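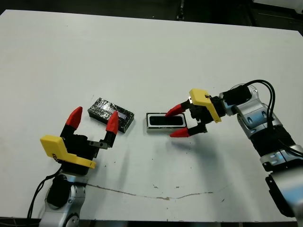 Mesa blanca con dos objetos rectangulares en el centro.

Periodismo de espectáculos. Apuntes de la unidad 3: la entrevista promocional

Prof. Dima Smadi

Una entrevista promocional se concede para acompañar un estreno, un disco o una campaña. El medio obtiene acceso y la productora obtiene páginas. Conviene saber de antemano qué se ha pactado: duración, temas excluidos, fecha de publicación.

Caso de clase: la actriz protagonista de la serie Piltalico atiende a la revista Nirska. La agencia Darwish ofrece 20 minutos y pide que no se pregunte por su separación. El redactor acepta el tiempo, pero no el veto – y lo dice antes de sentarse.
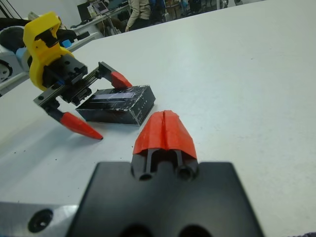 Pinza con la punta de color rojo anaranjado sobre la mesa.

Estructura habitual de la pieza:
– Entrada: el dato nuevo, con su cita.
– Contexto: el proyecto, en dos frases.
– Cuerpo: carrera, planes, vida personal si la entrevistada habla de ella.
– Cierre: una cita que no repita la entrada.

Las citas se transcriben de la grabación. Si se recortan, el sentido debe quedar igual.

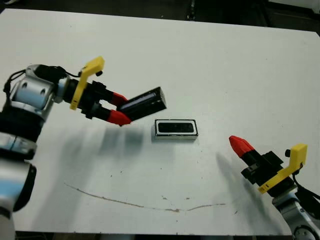
El pie de foto se redacta aparte del texto y se revisa con la imagen delante. Se nombra lo que se ve y se deja fuera lo que no consta. De una pieza pequeña, rectangular, con marco metálico plateado y centro negro, puesta entre dos brazos robóticos, se escribe eso mismo; llamarla altavoz exige una fuente. Con los famosos pasa igual: dos personas que salen juntas de un restaurante no son todavía una pareja.

Ejercicio: redactar una entrada de 200 palabras sobre el caso Piltalico y 2 titulares, uno para papel y otro para web. Lectura previa: el dossier Rodby, apartado de citas.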